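The Smallest Room in the House

I have spent more of my adult life at the kitchen sink than on any sofa I've ever owned, and for years I treated it like a punishment. Then in May we moved into a ground-floor apartment in Lotmont, with no dishwasher and no place to put one, and I decided that if I was going to be standing there every night I might as well get interested.

So I got interested! I read, I asked friends, I bought a dish rack from Vollby and sent it back (too tall, wobbled). And I started looking hard at how other people set up the two feet of counter on either side of the water, which is where all the arguments happen. 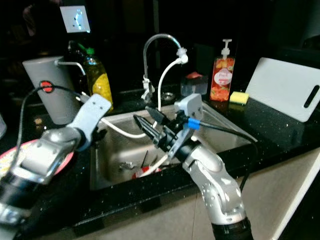 Dark speckled granite, a tall gooseneck faucet and a long white hose curling into the basin.

Take the hose. I used to be a snob about anything clipped onto a faucet, and I take it all back. A spray nozzle on a flexible line gets into the corners of a steel basin the way a fixed spout never will, and you can rinse a big pot without lifting it. Yes, it flops about a bit. You learn to drape it along the back and work in front of it.

Dark granite is a mixed blessing, by the way. Crumbs vanish into the speckles, which is lovely until you put your sleeve in them. I wipe mine down at 10 p.m. whether it looks like it needs it or not.

Now, the order of washing. My grandmother did glasses, then silverware, then plates, then pots, and would not be moved on it. I mostly agree, except that I do bowls early. A bowl left in the sink hogs half the space, and everything thin slides down next to it and hides. I have fished for the same teaspoon twice in one evening.

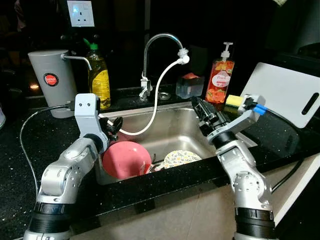

A pink bowl takes the left half; the plate and utensils share what's left.

Then there's the sponge question, on which my household is split. I want one for dishes and one for counters, kept well apart, with the dish one up in a holder where it can drain. The other party thinks a sponge is a sponge. We've compromised on two colors and a certain amount of glaring.

Soap, too. I like a pump for hands and a squeeze bottle for dishes, both within reach of a dripping arm, and I'm very fond of the cheerful fruity kind with oranges on the label. My Lorkomum dish brush lives between them and is on its 44th week, bristles only slightly insane.

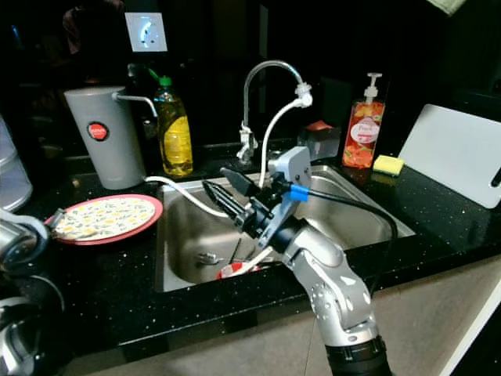

Soaps close to the water, a cutting board against the back wall and a flowered plate out on the counter.

Pretty plates help more than anything. I picked up a stack of mismatched florals at the Eskola flea market, and I wash them with far more care than the plain white ones they replaced. The cutting board gets stood up against the wall to dry, and the last plate goes on the left, waiting for a towel. Usually it waits till breakfast.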